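Flidura Community Help
Desktop hardware > Memory

Second memory module passes alone, fails as a pair
Posted 14/06/2024 by narnar

I have a Flodo desktop board with four memory slots. It ran for two years on one 16 GB module in slot A2. I bought a second module with the same part number and put it in B2, per the manual. The machine boots and reports 32 GB, but a full memory test logged 382 errors on the first pass and 537 on the second. Each module tested by itself in A2 gives no errors after 3 passes.

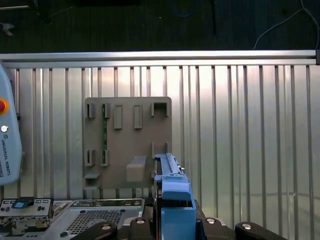

The memory profile is enabled in setup and both modules are rated for it. Board firmware is the version it shipped with. I've reseated both modules twice and heard the latches click each time. Power supply is four years old. I haven't tried the new module alone in B2, as the manual says a single module must go in A2. Is that a hard rule or a recommendation?

I need to know whether to return the module or the board. The return window on the module closes in nine days.

cardoso_hw
Accepted reply

It's a recommendation on most boards. Try it. A single module in B2 is the test you're missing, and it separates a bad slot or channel from a bad pairing.

Do it in this order and write down the result of each run:

Load setup defaults. This turns the memory profile off and runs the modules at their base speed. Test the pair in A2 and B2. If it's clean, the fault is in the speed or timing settings, and you don't need to return anything yet.

If it still fails at base speed, power off at the wall, hold the power button for a few seconds, and move the old module to B2 by itself. Test. Then the new one in B2 by itself. 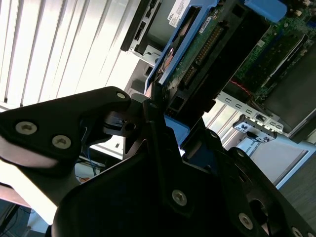

Looking down at an angle into an open desktop case.

If both fail in B2 and both pass in A2, suspect the board or the processor socket. An overtightened or uneven cooler can cause errors on one channel only. Loosen the cooler screws and retighten them evenly, a half turn at a time in a cross pattern, before you blame the board.

If both pass alone in B2, you have a pairing problem. Update the firmware, then enable the profile again. If errors return, drop the speed one step and leave the voltage where the profile puts it.

Also compare the labels. The same part number can be built with different memory chips from one batch to the next, and there's often a revision code in small print after the number. Mixed revisions usually work at base speed and may not at the rated speed.
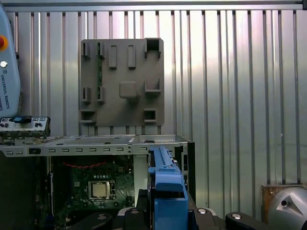
Green circuit-board strip held upright between brackets on the gray plate.

One more point on seating. The click means the latch moved. It doesn't tell you both ends are down. Check that the top edge of the module is parallel to the slot.

tallow77

had this on a Cardoso kit, sent it back and bought a matched pair, never saw it again. might be your power supply too if it's old

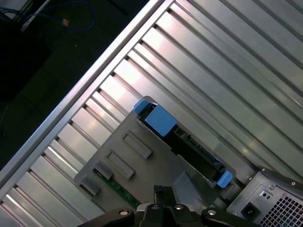 also clean the contacts with a dry lint-free cloth, don't use an eraser whatever the videos say

narnar

Results. Pair at base speed, no errors. Each module alone in B2, no errors. The revision codes differ by one letter. I updated the firmware and the pair still fails with the profile on, but one step down it has finished four passes clean. I'll keep the module.

cardoso_hw

Run it overnight once more with the case closed, as the modules will be warmer. If that's clean, leave it. You won't notice the lost step outside of benchmarks.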